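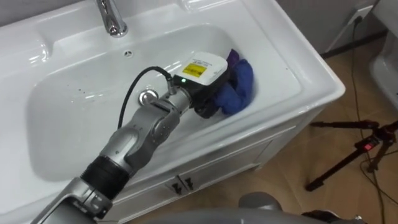
Section 7: First fill, programming and flushing

By now your Grundwood softener should be standing level in its cupboard, with the bypass valve shut and the drain hose clipped on. If the hose is still in the bag, go back to section 6 and I'll wait for you there. I fitted my first one in a terraced house in Levetville with a cupboard so narrow I had to do most of it by feel, so if you've got room to kneel, count yourself lucky!

Set aside an afternoon. The work itself is quick, but there's a lot of standing about while things fill, and it's a bad idea to wander off during step 3.

You'll need:
a torch
a bucket and an old towel
one bag of tablet salt (the block sort won't fit this cabinet)
the hardness strips from the accessories bag
the small grey key for the Kruger bypass valve

Caution: leave the kitchen drinking tap on the unsoftened supply. If you can't tell which pipe feeds it, get a plumber to look before you carry on.

1. Lift the lid and pour in a jug of clean water, up to the lower line on the inside wall. Then add the salt. I tip mine in slowly with the bag resting on the rim, as a whole bag dropped in at once can knock the float off its rod (ask me how I know). Keep it below the upper line.

2. Plug in the transformer. The display shows four dashes, then the clock. Hold SET until the hour flashes, change it with the arrows, and press SET again for the minutes. Use the 24-hour clock, or it may decide to regenerate while you're in the shower.

3. Put the grey key in the bypass valve and turn it a quarter of the way towards SERVICE. Stop there. You'll hear water going into the tank and a fair bit of hissing, and that's just the air coming out. When the hissing stops, turn it the rest of the way.

Caution: don't open the valve in one go. A rush of water can push the resin up into the head, and getting it out again is a miserable job.

4. Run the cold tap at the basin nearest the softener. It'll spit and cough for a bit. Let it run until the flow is smooth, then do the same upstairs.
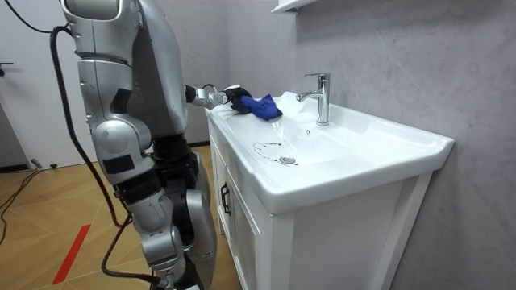
5. Dip a hardness strip in a glass of water from the same tap and compare it with the chart on the packet. This first reading tells you whether the bypass is fully over, so don't worry if it isn't perfect. If it matches your untreated water exactly, go back to step 3 and check the key has gone all the way round.

6. Enter the installer code, 2,703 (no comma on the keypad, of course). The display changes to the capacity setting. On the standard cabinet this should read 1,748 litres. If yours says something else, it's probably been set for the larger cabinet, and you can bring it down with the left arrow.

7. Press and hold REGEN for nine seconds. The motor turns over and the first cycle starts. Have a look at the end of the drain hose with your torch while it's running, and dry any drips on the joints with the towel so you can spot new ones.

Note: the motor on the older Nuker head is a good deal louder than the new one. Mine sounds like a coffee grinder and has done for years.

8. When the clock comes back on the display, run the taps again and look at the water against something white. A glass held over the basin will do. Wipe the bowl out first so you aren't fooled by old marks.

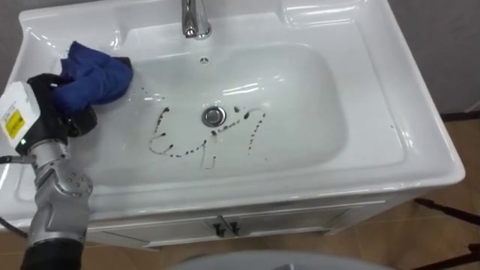
White basin with dark streaks and drops around the drain.

9. Write the date on the card inside the lid. Mine says February 9, 2021, in biro, and I've been glad of it every time I've had to ring for parts.

Topping up the salt is in section 8.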